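ホーム　器について　貸出　修理と引き取り　会社案内　お問い合わせ

Skuveckについて

読了時間　9分

Skuveckは、食器を選び、貸し出し、戻ってきたものを洗って棚に戻す会社です。扱っているのは鉢、皿、碗などの日常の食器で、グラスとカトラリーは扱っていません。お客様は小さな食堂、料理教室、撮影スタジオ、宿泊施設、それに引っ越したばかりで食器が揃っていない個人の方です。販売もしていますが、売上の大半は貸出によるものです。

社名の読み方をよく聞かれます。「スクヴェック」と読みます。創業者のパラスケヴィ・ディミトリウ（Paraskevi Dimitriou）が、最初に借りた倉庫の扉に残っていた文字をそのまま使いました。前の借主の名前だったのか、商品の名前だったのか、いまもわかっていません。調べたことはありますが、大家さんも知りませんでした。

会社のはじまり

パラスケヴィはもともと食堂の厨房にいました。席数のわりに皿が足りず、昼の混む時間には洗ったばかりの皿に次の料理を盛っていたそうです。買い足そうにも、同じ皿はもう売っていませんでした。似た白の皿を買って混ぜてみると、重ねたときに高さが合わず、棚の中で傾きます。食堂を辞めたあと、妹のポリクセニ・ディミトリウ（Polyxeni Dimitriou）と二人で、業務用の皿を同じ形で揃えて貸す仕事を始めました。

はじめに用意したのは、深皿と平皿を合わせて400点です。仕入先は、いまも取引が続いているKontogiannisでした。家族で営んでいる窯元で、形の種類は少なく、そのかわり同じ形を長く作り続けています。創業の年に仕入れた平皿と今年届いた平皿を重ねても、縁がきれいに揃います。貸出の仕事ではこの点がいちばん助かっています。

最初の冬、1月に大口の返却が重なり、洗い場が足りなくなりました。ポリクセニの自宅の台所と風呂場を使ってしのぎましたが、このとき洗った皿の一部に細かい傷がつきました。水切りかごの金属が当たっていたためで、それ以来、洗ったあとに器が触れる場所には柔らかいものを敷いています。傷のついた皿は貸出から外し、社員の昼食用として使っています。

現在の在庫は900点です。これ以上は増やさない方針で、新しい形を入れるときは、出ていく機会の少ない形を販売に回します。

鉢の選び方

お問い合わせでいちばん多いのは鉢についてのご相談です。皿は直径でだいたい決められますが、鉢は直径だけでは決まりません。同じ口径でも、胴の張り方と高台の大きさで使い勝手が変わります。

当社では鉢を受け入れるとき、上から見る前にまず真横から見ます。目の高さを器の置いてある面に合わせ、縁の線、胴のふくらみ、高台の幅を順に確かめます。胴が大きく張って高台が小さい鉢は、卓上では軽やかに見えます。片側から強く押すと傾きやすいので、立食の会場にはお勧めしていません。高台の広い鉢は安定しますが、重ねたときに下の鉢の内側に当たる面積が大きくなり、内側の釉薬に輪の跡がつくことがあります。どちらにも向き不向きがあり、お使いになる場所を伺ってからお答えしています。

色も横から確認します。青や緑の系統は、光の当たり方で見え方がかなり違ってきます。窓際では白っぽく、壁際では深く沈んだ色になります。カタログの色見本では一色に見えても、実物の胴の上と下では別の色のように見えることもあります。色を重視される方には、カタログだけで決めずに見本をお借りいただくようお願いしています。

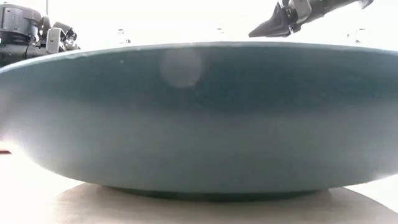
見本の貸出は無料です。往復の送料だけご負担ください。期間は到着した日から数えて一週間で、実際に料理を盛っていただいてかまいません。油やソースを使ったあとは、なるべく早めに水で流してください。洗い残しがあってもこちらで洗い直します。

鉢の容量は、縁まで水を入れた量と、縁から指一本ぶん下まで入れた量の両方を一覧に載せています。汁物をお出しになる場合は二つ目の数字をご覧ください。一つ目の数字で注文して、運ぶときにこぼれてしまうというご相談が以前は毎月のようにありました。一覧を二段にしてからは減っています。

受け入れと点検

返却された器は、箱から出して洗い、乾かし、点検して棚に戻します。点検の担当はレフテリス・アントニアディス（Lefteris Antoniadis）です。見る場所は決まっています。縁の欠け、高台の欠け、内側の貫入、金気の黒い筋。縁は目で見るだけでなく指でも触ります。小さな欠けは、光の向きによっては見えないからです。

黒い筋は、スプーンやナイフの金属が釉薬の表面に残ったもので、器の傷とは限りません。クレンザーで落ちるものは落として貸出に戻します。落ちないものは、その下に細かい傷があると考えて外します。

点検で外れた器は三つに分けます。
・欠けが浅く、研げば口に当たっても問題のないもの
・金継ぎや共直しで直すもの
・直さないもの
直さないものは砕いて、Kontogiannisに引き取ってもらっています。土に混ぜて植木鉢の受け皿にするそうで、一度見本が届きました。厚みがあり、玄関で傘立ての下に敷いています。

器の置き方

器の事故は、運送中よりも卓上や棚で起きることが多いです。当社の記録では、破損の報告が多いのは片づけの時間帯です。急いで積む、違う形を一緒に積む、手前に鉢を置いて奥の皿を取ろうとする。お客様の厨房でも当社の作業場でも、起きることは同じです。

作業場では、次のように置いています。

平皿は平皿どうしで重ねます。鉢の上に皿を載せることはしません。鉢は口を上にして置き、重ねる場合も二つまでにします。色の違う皿を並べるときは、間に指が入るだけの隙間をとります。隙間がないと、片方を持ち上げたときに隣の縁を引っかけます。

台の天板は拭きやすいものを選んでください。器の高台は釉薬がかかっておらず、ざらついています。引きずると台にも高台にもよくありません。動かすときは一度持ち上げて、置き直します。台の上で器を滑らせないことは、新しく入った人に最初に伝えています。

棚は、台の上に載せる低いものが便利です。平らな台だけでは、奥に置いた器が手前の器の陰になります。一段高いところがあれば、手前を動かさずに奥の様子がわかります。当社では棚板に木を使っています。金属の棚板も試しましたが、置いたときの音が大きく、縁の当たりも強いので、木に戻しました。
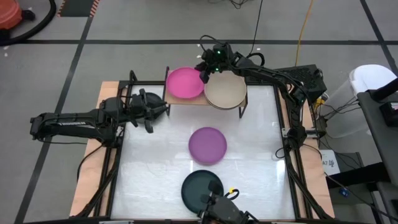 作業台の上の器と、奥に置いた木の棚板のラック

料理教室のお客様から、教室の台でも同じように並べたいというご相談をいただき、置き方をまとめた冊子を作りました。「Odo」という名前で、22ページあります。貸出の箱に一冊ずつ入れています。返却のときに一緒に戻していただく必要はありません。水に濡れる場所で読まれることが多く、初版は紙が波打ってしまったので、第二版から厚い紙に変えました。

Odoの編集はケンザ・ベンムーサ（Kenza Benmoussa）が担当しました。お客様から届いた破損の報告をすべて読み、同じ原因のものをまとめるところから始めています。冊子の後半は、そのまとめがほぼそのまま載っています。読み物としては単調ですが、厨房の方には後半のほうが役に立つと言われます。

日本での業務

日本の窓口は今井努（Tsutomu Imai）が担当しています。以前は陶器の卸会社で梱包の仕事をしていました。国内の貸出用の器はCisonの倉庫に置いてあり、注文を受けてからそこで箱に詰めています。Cisonは倉庫の建物の名前で、会社の名前ではありません。宅配便の送り状に「Cison」とだけ書かれて戻ってくることがあり、届くまでに時間がかかります。返却の際は、箱に入っている送り状をそのままお使いください。

箱は、皿用と鉢用の二種類です。皿は立てて入れ、鉢は伏せずに入れます。皿を寝かせて詰めると、いちばん下の皿に重さがかかります。箱の中には仕切りがありますので、外さずにお使いください。仕切りを外すともう少し多く入りますが、その状態で返送された箱は、開けるのに手間がかかり、破損も増えます。

一度にお貸しできるのは80点までです。それを超えるご注文は、二回に分けて発送します。撮影などで一日だけ多く必要な場合は、早めにご相談ください。同じ形で揃えられるかどうかは、その時期の在庫によります。

緩衝材は布を使っています。古いシーツやテーブルクロスを裁ったもので、柄は揃っていません。紙に比べて重いのですが、洗って繰り返し使えます。布も器と一緒に返送してください。汚れていてもかまいません。

破損したとき

お使いの途中で器が割れたり欠けたりした場合は、破片を捨てずに箱に入れてお送りください。紙で包んで、外側に「破片」と書いていただけると助かります。通常の使い方での破損については、一回の貸出につき一点まで費用をいただいていません。二点目からは販売価格の半額をお願いしています。

ご連絡の際に、割れたときの状況を短く書いていただければ十分です。お詫びの文章は要りません。どこに置いてあったか、何と重ねていたか、洗う前か後か。Odoの次の版に使わせていただくことがありますが、お名前やお店の名前は載せません。

電子レンジと食洗機については、器ごとに可否が違います。一覧の右端の欄をご覧ください。空欄のものは、まだ試していないという意味です。空欄の器は手洗いでお願いします。

販売について

貸出に使わなくなった形と、一度も貸し出していない新品の二通りを販売しています。前者は点検済みで、小さな擦れがあります。価格は新品の六割を目安にしていますが、数の少ない形は少し高くなります。

貸出中の器をそのまま買い取りたいというご希望も受けています。この場合、期間中にお支払いいただいた貸出料の半分を代金から差し引きます。食堂のお客様には、半年ほど使ってから買い取られる方が多くいらっしゃいます。盛りつけてみて合わなければ、別の形に交換できます。

お取り扱いのない器を探してほしいというご依頼は、いまのところお受けしていません。以前は受けていましたが、一枚の皿を探すのに何週間もかかり、ほかの仕事が止まってしまいました。お手元の皿に近い形のものが当社の在庫にあるかどうかは、直径と高さ、それに真横からの写真をお送りいただければお調べします。

見学とお問い合わせ

作業場の見学は予約制です。器に触れていただけますが、指輪と腕時計は外してください。お子様連れの方は、予約のときにお知らせください。低い棚の器を移しておきます。

お問い合わせはフォームからお願いします。電話は点検と梱包の間は出られないことがあります。返信は今井またはベンムーサからお送りします。

このページの最終更新　2/27/19

器について　貸出　修理と引き取り　会社案内　ページの先頭へ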